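Gripper lets go when the power blips, vendor says it can't
Hardware > Faults and Safety
Started January 2019

benchrat_tom
We have 2 Tesmont arms at work putting small wrapped goods into cartons. Last month one opened its fingers in mid-move when the supply dipped. The packet landed on a guy's shoe, so no harm done, but the same cell sometimes runs glass jars. Tesmont says the fingers "hold on power loss." I watched them not hold. The log shows 3,446 picks before the drop and no fault code at all.

ohmslaw_again
No fault code means the controller never noticed. Did you check the air side? If it's a single-acting cylinder with the spring on the wrong side, it opens when the valve drops out. That's how it was built, so I wouldn't call it a failure.

benchrat_tom
It's electric. No air anywhere near it.

Juwita Sitompul
Then I don't buy the power story. Electric fingers with a screw drive stay where they are when you cut the current. You have to drive them open. I'd look for a restart routine that homes the fingers before it checks whether they're holding something. We had that on a Vorasier unit and it took us until September to get anyone to admit it.

pallet_kate
Or the pads are worn and it slipped. After 3,446 picks of shiny film I'd bet on that. Everybody wants it to be software.

benchrat_tom
Fingers were wide open when I got there. A slip wouldn't do that.

pallet_kate
Some controllers open after a lost part. Which came first? You weren't looking at it when it happened.

benchrat_tom
Fair. I heard the packet hit and turned around.

Juwita Sitompul
Pull the plug on purpose with a packet in the fingers and nobody inside the guard. Do it standing still, then do it in a slow move. Film it. And keep the jars off that cell until you know. I don't care what the data sheet says about holding.

ohmslaw_again
Agree on the jars. Don't agree it's homing. 422 is the old firmware, and that one waits for a reset button.

benchrat_tom
Ours is 422. Nobody pressed anything. Going to try pads and fingers by hand on mixed wrappers first, then the plug test.

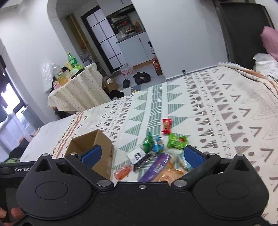 pallet_kate
Trying it by hand only tells you about the pads, and I still think it's the pads, but it won't clear the controller. Do the plug test before anyone signs that cell off.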